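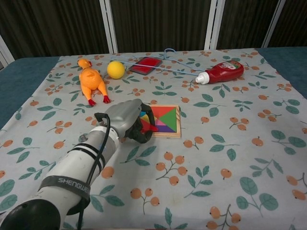
Figure 3. Tangram tray on the tablecloth. The large red triangle and the large green triangle are inside the rim, and the small red piece is at the left side of the tray.

3. Setting up the table and the tray

This section explains how to prepare the table, how to lay the tray, and how to fill it with the pieces. Please read section 2 (Unpacking and counting) before you start. If you bought the Draddale tray without the pattern book, you can follow all the steps below except 3.6.

3.1 What you need

The wooden tray
The seven colored pieces
A table with a flat top
A tablecloth, any pattern (see 3.2)
The pattern book, if you have it
The cotton bag from the box

The table should be steady and not higher than 700 mm for an adult who sits on a normal chair. For children, use a lower table or a chair with a firm cushion. It is important that the player can look down into the tray. If the eyes are too low, the rim hides the edges of the pieces that are nearest to the player.

3.2 Preparing the cloth

You can put the tray directly on the table, but we recommend a cloth. The tray stays better in its place, and a piece which falls makes less noise.

1. Clear the middle part of the table and wipe it with a dry towel.

2. Spread the cloth and pull it flat from the corners. Begin with the two corners that are far from you, then the two near ones.

3. Pass your hand over the place where the tray will be. If you feel a fold, pull again. A fold under the tray makes it rock when you press on a corner.

4. Check that the cloth does not hang down on the side where small children can reach it.

Note: A cloth with a pattern is suitable. Some players find that a busy pattern makes it more difficult to see a small piece lying outside the tray. In this case turn the cloth over, or choose one with a plain color.

Caution: Do not use a cloth with long fringes or with loose threads. A thread can go between a piece and the rim, and the last piece will then not go down.

3.3 Placing the tray

1. Lay the tray flat, with the raised border up.

2. Turn it so that one side is parallel to the edge of the table in front of you. The tray is square, so any of the four sides can be the bottom side. Once you have chosen it, do not turn the tray until the square is finished.

3. Leave free space of 30 cm on the side of your writing hand. The pieces will wait here before they go in the tray.

4. Press lightly with one finger on each corner. The tray must not move. If it moves, go back to 3.2, step 3.

Note: Other toys may stay on the table. Keep round things, for example a ball, on the far side of the cloth and away from the tray. Soft toys do not roll but they can cover a piece, so please look under them before you report a piece as lost.

3.4 Knowing the pieces

A tangram has always seven pieces:

Two large triangles
One medium triangle
Two small triangles
One square
One parallelogram (the piece that leans to one side)

In our set the large triangles are red and green. There is also a small red piece. When you read an instruction such as "take the red piece", look also at the size, as there are two pieces with this color and beginners often take the wrong one. In this manual we write always "large red" or "small red".

The parallelogram is the only piece which gives a different shape when you turn it over. All the other pieces look the same on both faces. If you have tried everything and there remains a hole that seems almost correct, turn over the parallelogram and try again before you take out the rest.

3.5 Filling the square

The procedure below begins with the large pieces. It is possible to begin with the small ones, but then it is much longer and we do not advise it for the first time.

1. Take all the pieces out and put them on the free space at the side of the tray. They should lie flat and not one on top of the other.

2. Take the large red triangle. Place its longest side along the upper rim, inside the tray. The point opposite to this side should look toward the middle.

3. Take the large green triangle. Place its longest side along the right rim. One short side of the green triangle now touches one short side of the red triangle. There should be no gap along this line.

4. Look at the area that is still empty. It goes along the left side and the bottom side of the tray. All five remaining pieces belong to this area.

5. Try the larger ones of the remaining pieces first, at the bottom. A piece in the correct place lies flat and touches either the rim or another piece along its complete side. If it touches only with a point, it is probably not correct.

6. Continue to the left side with the small pieces.

7. When only one piece remains, compare its shape with the hole before you put it in. Lower it straight down. Do not push it from the side, because it will go under the neighbor piece and lift it.

8. Check with the flat of your hand. The pieces should be slightly lower than the rim everywhere. If one corner is higher, take out this piece only and lay it in again.

Caution: Never hit the last piece with the fist or with a hard object. The rim of the tray is natural wood and it can split at the corner. Damage of this type is not covered by the guarantee (section 9).

Caution: The small pieces are not suitable for children who still put things in their mouth. An adult must stay at the table the whole time.

Note: There is more than one way to finish the square if you count the turned and the mirrored ones. If your colors are in other places than in Figure 3 and the square is full and flat, your answer is good.

3.6 Using the pattern book

The book contains 19 shapes for beginners, and after these the more difficult ones. The shapes are built outside the tray, on the cloth.

1. Open the book on the side opposite to the free space, so that your arm does not cover the page while you build.

2. Take all seven pieces out of the tray. Push the tray away from you until it is out of your way, but keep it on the cloth.

3. Build the shape with all the pieces. They must touch and they must not lie one over the other.

4. Compare with the solution at the end of the book. The solutions are printed smaller than the real pieces. You cannot lay the pieces on the page to compare.

5. When you have finished, bring the tray back and fill the square again as in 3.5. It is the best way to see that no piece is missing.

For 2 players, put the tray in the middle and sit at neighboring sides of the table, not face to face. The player who sits opposite sees the shape upside down, and this is a large disadvantage with the figures of animals. Players take one piece each, in turn. A piece that has been released may not be moved again in the same round. If you wish an easier game, allow one correction for each player.

3.7 If something does not fit

The last piece is too big for the hole.
One of the other pieces is probably standing on the rim by a very small amount. Pass your finger along the inside of the border. If you find nothing, check that no thread or crumb is below the pieces.

Two holes remain and one piece only.
The large triangles are not completely in the corners. Push both of them softly to the rim, and the two holes will come together.

The pieces were good last month and now they are tight.
Wood takes water from the air. Leave the tray and the pieces apart in a dry room until the next day. Do not put them on a radiator. In Kerport, where our workshop is, we see this every March and it goes away alone.

A piece comes up again with your finger.
Your finger or the piece is sticky. Clean the face of the piece with a cloth that is only a little damp, dry it at once, and clean your hands also.

It is hard to take out the first piece from a full tray.
Do not use a knife. Hold one hand flat under the tray and the other hand flat over it, turn everything over, and lift the tray. The pieces stay on your lower hand or on the cloth. For players who cannot turn the tray, a small suction cup from the Clotari accessory bag can be used on the glossy faces.

3.8 After the game

1. Fill the square. With a full tray you do not have to count.

2. Look on the floor and in the folds of the cloth if there is a hole in the square.

3. Slide the tray into the cotton bag with the open side up, and close the string.

4. Shake the cloth only after the bag is closed. Many small pieces leave the house in this manner.

5. Store the bag lying flat. It may lie under books, but it should not stand upright on a shelf, where the pieces fall out of the tray inside the bag.

If you need to replace one piece, write to El Khatib, spare parts, and tell us the color and the size of it (for the red ones please do not forget "large" or "small"). Please write also the number that is stamped on the bottom of the tray, so that we can send you a piece from the same thickness of wood.

Text of section 3: Essam Tazi

Continue with section 4, Cleaning and care of the wood.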